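Speaker notes: Good practice for mobile arms in shared seating areas
Siriwan operations forum, November session

Opening. Thank the host and confirm that the handout has been distributed. State the scope: arms working at tables and fixed benches in spaces open to staff and visitors. Industrial cells are covered by a separate talk.

Slide 2. The approach to the table. The Garkeo site rules require that the fingers stay closed whenever the arm travels below or beside a table edge. They open only above the surface.
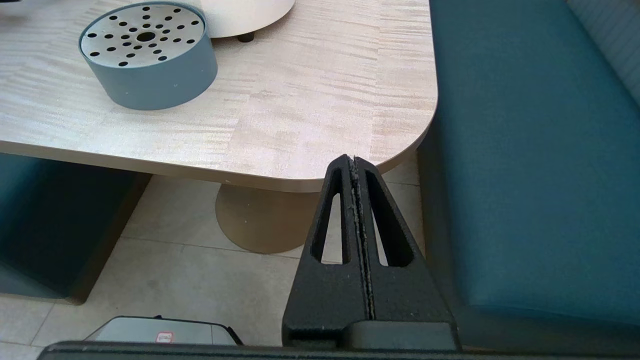 Gresura Working Practice Office

Explain the closed-finger rule in full. Rounded corners and padded seats leave little room on either side, and closed fingers present the narrowest outline. Operators must set a clearance of 100 millimeters from upholstery before the first run of the day. Bench positions are to be checked again after cleaning.

Slide 3. Objects left on the table. Items that are not part of the task are to be entered in the log by type and left where they stand. Moving them between runs makes the records hard to compare.
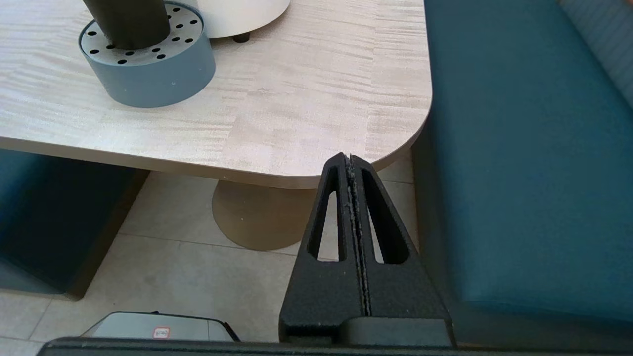

The log entry is made before the arm is enabled, and a second operator signs it. At the Bramon site, 11 entries were returned last year for a missing signature. Ask the audience how their own sites handle this.

Slide 4. People nearby. Seated persons may remain if they have been briefed and the speed limit for shared areas is in force. The stop control must be within reach of the operator at all times.
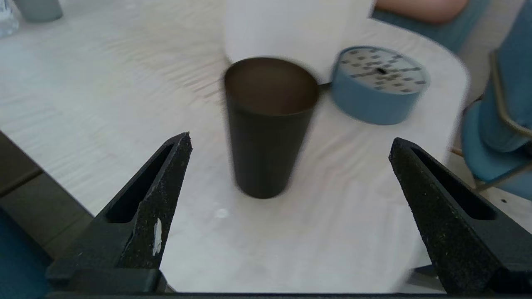
Drinking cups are handled empty. The rule applies to trial runs as well as to recorded ones. Section 3 of the handout gives the wording for site notices.

Allow time for questions. Forms are available at the registration desk.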